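# The table you don't need to own

Every few years someone decides we have all been eating wrong. This time it's the communal table. Suvasano, which sells meal subscriptions and lately a philosophy to go with them, wants us to believe that people who share one long table are happier, slower and kinder than people who eat over the sink. I have eaten over the sink for 13 years and consider myself fairly kind.

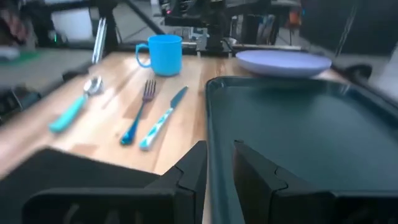 Benedita Antunes

The pitch is easy to like. You pay 100 a month, you get a seat, and strangers pass you the bread. I went for two weeks. The bread was good. The strangers were mostly looking for freelance work, and so was I, which made for a careful sort of conversation.

What bothers me is the evidence. The brochure leans on a survey of 1,000 members, all of whom had already signed up and stayed. Ask people leaving a bakery if they like cake and you'll get a similar result. When I asked Géza Illés, who runs the evening sittings, whether anyone had spoken to those who quit, he said they were hard to reach. I'm sure they were. They were at home, having dinner.

There is also the matter of what we're supposed to have lost. My grandmother's family shared a table every night, and the stories that came down to me are about who wasn't speaking to whom. Her brother ate facing the wall for most of one November. A table can hold a family together, or it can keep people in their chairs long after they should have gone for a walk. I don't see why renting one by the seat would fix that.

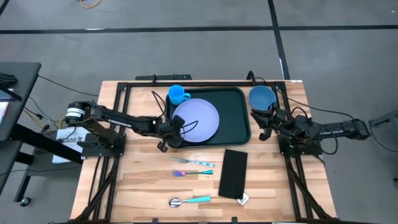

Jilow, June 16, 2019

A second sitting has now opened here, and the town paper has already called it a cure for loneliness – on the strength, as far as I can tell, of one opening night with free soup. Idun Tangen, a neighbor of mine, went and enjoyed herself. She also told me she'd enjoyed the old cafeteria at Deák, which cost less and never asked her to share a highlight of her day.

I'd bring the cafeteria back before I'd pay for another seat. It had small tables, bad coffee and a window, and you could sit alone in it for an hour. Some of us did that five times a week and went home in a perfectly good mood.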